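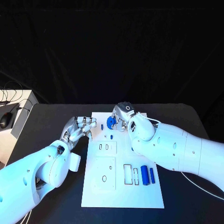 Enulo cell on the practice board, gear held just above it

benchrat69
Posting from break so quick. We've had the two arms in since January, hand assembly side, gearboxes. Practice board first, gears and pegs, then real housings. Anyone else's place done this? What happened to your rota

Zusten_nights
Same at ours. Lost the late bench, 2 people moved to goods in. Not sacked, but the shift premium went and that was my car payment

T. Tsuchiya
I look after the cells at Ogura. Wrists are the reason I'm for it. I did small gears by hand for years and can't open a jar now. Let it have the fiddly stuff.

Zusten_nights
fine for you Takumi, you got the maintenence job. One of those going per line, not six

T. Tsuchiya
Fair. We got two trained out of the old bench, should of been more. I did ask.

wikard_lass
What's the speed like? Ours did 30 housings a shift when it went in and everyone laughed. Not laughing now

benchrat69
Slower than Maureen still. Doesn't stop for dinner though. My gripe is the targets. Board says 868 a week for the whole line and they count the cell in, so when it's down we're chasing its share by hand

wikard_lass
That's your rep's job, get the number split. We did. Took ages but cell and bench are seperate now

Zusten_nights
Split numbers just makes it easy to show the bench is slower. Wouldn't touch it

wikard_lass
Disagree. Without it we were getting told off for someone else's downtime. Rather have it in writing

T. Tsuchiya
Log every stoppage, start and finish time, whoever's nearest. Paper's fine. Also ask who's allowed to clear a fault, ours was a mess till that got settled

benchrat69
Anyone can at the minute, no extra for it. Right bell's gone, will ask the rep about the split and post what she says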